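Eats > Dining Out > Buffets & Hot Pot > Ask the Neighbors

Browse Ask Unanswered Tags Members Log in

We use cookies to keep you signed in and to remember your town. By staying on the site you're OK with that.

Flulley hot pot buffet – is it worth it for people who don't eat a ton?

posted by soupspoon_gil

So my sister and her two kids are coming to stay with me in Gilwood and they've been begging for hot pot. The only all-you-can-eat one I know of is Flulley, over in Badgate, and I haven't been since July. Back then it was takeout boxes only, and you got whatever broth they felt like giving you (mine was the tomato one, which was fine, but I wanted the spicy!).

My problem is that we aren't big eaters. My sister will have a bowl of noodles and call it dinner, and the little one lives on fish balls and white rice. Do they make the whole table do the buffet, or can two of us get it and the others order off the menu? And is the split pot extra? I tried calling but it rings and rings.

Also open to other places if you think the buffet is a waste for us. I just don't want a long drive and then a plate of fries.

greenonion_ladle

Whole table has to do the buffet, sorry. They're strict on it. Split pot is free, just ask before they bring the burner out, because once it's lit they don't like swapping.

I think it's still worth it if you go at lunch. The meat is the same as at dinner – thin beef, pork belly, the lamb if you get there early – and the only thing you miss is the shrimp. Kids under a certain height pay less, they have a mark on the wall by the register and they really do stand them up against it, which my nephew thought was hilarious.

A few things I wish I'd known my first time. The sauce bar is where it's at. I do sesame paste, a lot of garlic, green onion, a bit of vinegar and some of the chili oil from the bottom of the jar where the crunchy stuff sits.

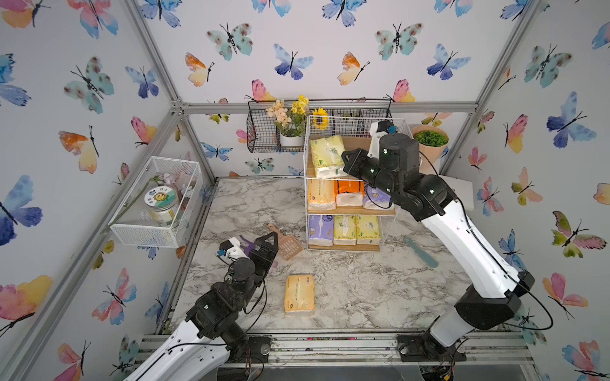
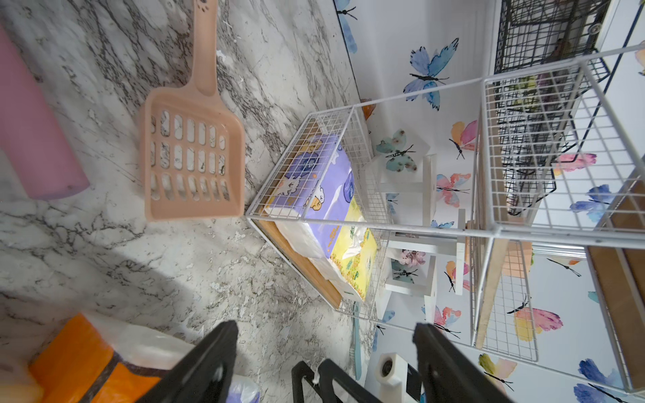
Then I go back and make a second bowl with just soy and cilantro for the tofu, since the sesame one kind of smothers it. Don't fill up on the fried rice, it's right at the front of the line and it gets everybody. Get the hand-pulled noodles near the end, when the broth has had time to get good. And they do charge for leftovers if you've got a big pile of raw meat sitting there, so go up in small trips.

Parking in the back lot is free after lunch, or it was the last time we went.

misterdumpling336

skip it and go to Zamfir

greenonion_ladle

Zamfir doesn't have hot pot though??

misterdumpling336

they have a soup with noodles in it and its huge. 2 people can share one. my wife and I do that every payday and take home the rest. the dumplings are good too, get the pan fried not the steamed. no idea about kids menu

soupspoon_gil

Thank you both! Lunch at Flulley it is, I think, mostly because the kids want to cook their own stuff and a soup won't cut it. I'll ask for half spicy, half tomato and keep the fish balls on the tomato side. Might drag my sister to Zamfir for the pan fried dumplings the night before she leaves – she can put away dumplings, it's only meat she picks at. Does anyone know if Flulley takes a reservation for four, or do you just show up and put your name on the list?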